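Can a robot arm pull hard drives from old desktop towers yet?
Posted in Automation and Small Shop Equipment

Liliana Leone

We refurbish office desktops in Bratdale. They arrive by the pallet, mostly Dell towers, and we see more than 2000 in a year. Every one has to have its hard drive removed before anything else is done to it. The drive goes to a locked bin and the rest goes on to grading.

The job by hand: side panel off, power and data plugs off the drive, squeeze the two plastic tabs on the carrier, lift it out, put it in the bin. A trained person does it in less time than it takes to fill in the form. The trouble is keeping a trained person on it all day.

The owner saw an arm running at a trade show in Hekenia and wants to know if we can have one doing this by January. The one at the show was loading trays, and trays don't have cables in them. I have a background in electronics repair and none in automation, so I would like answers from people who have tried something close to it.

What I need to know is whether the unplugging can be done by machine, or only the lifting. A partial solution would be acceptable if the person and the arm are not waiting on each other.
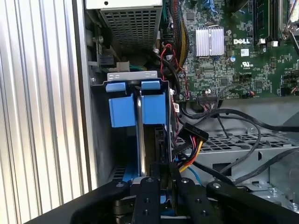 The towers are not all the same inside. We get at least 6 chassis layouts regularly. Some hold the drive upright in a carrier with blue tabs, some lay it flat under the optical drive, and a few use screws and no carrier at all. I can sort them by model before they reach the bench if that helps.

Budget is enough for one small arm and a gripper, not for a custom cell.

Edited to add: the drives are wiped or shredded later, so cosmetic damage to the drive is fine. Damage to the board or the connectors on the cables is not, as the towers are resold.

Posted by Candell

Lifting yes, unplugging sometimes, all six layouts no.

I spent a year on a similar bench. Divide the job into its contacts and it gets easier to judge.

Carrier removal is the good part. Two tabs facing each other are close to ideal for a parallel gripper. You close on them, they flex inward, the carrier releases, you lift. Check the clearance on both sides of the carrier first. Ours had a chassis wall close on one side and a power plug on the other, and standard fingers would not fit. We made narrow ones from steel plate. Allow some compliance in the wrist, or the carrier will jam if it is lifted a little off vertical.

The SATA power plug is harder. It is a friction fit, it wants a straight pull, and the wires behind it push it in whatever direction they were bent. If the gripper takes hold of the wires instead of the plug body, you will pull a contact sooner or later. We got 8 out of 10 clean removals on one chassis after a lot of adjustment. On a second chassis with the same plug, it was much worse, only because the harness was routed differently.

The data cable depends on the type. Plain ones come off. Ones with a metal latch need the latch pressed while you pull, and that is two motions in a very small space. Leave those to a person.

Loose cables are the real limit. They move every time something touches them, so a position taught on one tower is wrong on the next. You need a camera at the wrist, and it has to look again after each step. The fingers will block part of its view at the moment you want it most. Bare metal panels also throw glare under bench lights. Use a diffuse light and fix its position.

What I would do in your place:

Choose the layout with the highest volume and ignore the others.
Have the person open the panel and pull both plugs, then slide the tower into a fixture.
Let the arm release and lift the carrier and drop it in the bin.
Put in 2 fixtures so that one is being loaded while the arm works on the other.

That removes the waiting. It does not remove the person. Set a force limit on the lift and have the arm stop and call for help when it is exceeded, as a plug somebody forgot will otherwise take the port with it.

January is possible for the lift alone. I would not promise the unplugging for any date.

Posted by Lo Presti

just get a second person on the bench and rotate them every couple of hours. by the time you add up the arm, the gripper, the fixtures and whoever has to fix it when it stops, you have paid for a lot of hours. we looked at one for taking RAM out and dropped it

Posted by Liliana Leone

Thank you both. Candell, the two-fixture layout is something I can draw up. The clearance on our most common model is tight next to the power plug, so I will measure it before I ask for gripper quotes. Do you remember the finger thickness you ended up with?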